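Bottle Line
How a student club is teaching two robot hands to pick up after itself
12 July 2026

The Redeck club began in January with one task: take detergent bottles lying on their sides and move them without dropping any. Jin-sol Song, who leads the grasping group, chose bottles for their slick sides and off-center weight. The club has logged 819 attempts. Most early failures came from the thumb closing late. 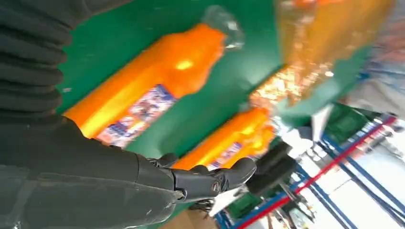
Training runs last 22 minutes. Members work in pairs, one at the controls and one keeping the log, then trade places. The software, Drovo, stores each attempt with a pass or fail mark. Failed attempts are kept — the group sorts them by cause before the next session.

Two-handed work came later. The left hand holds while the right waits for a clear path, and timing between them is still set by hand. 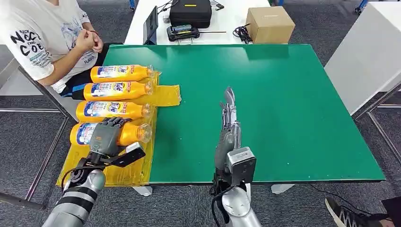 Seon-mi Ki would drop the fixed timing altogether and let the right hand start on a force reading from the left. Song wants 400 more attempts on the present setup first. The question goes to the club's next design review, along with a request for softer fingertips.
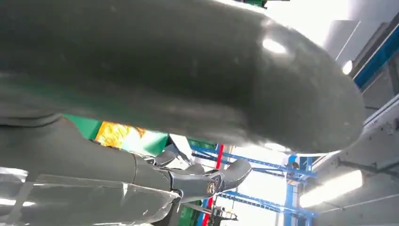
Robotic hand during a session at the Redeck club.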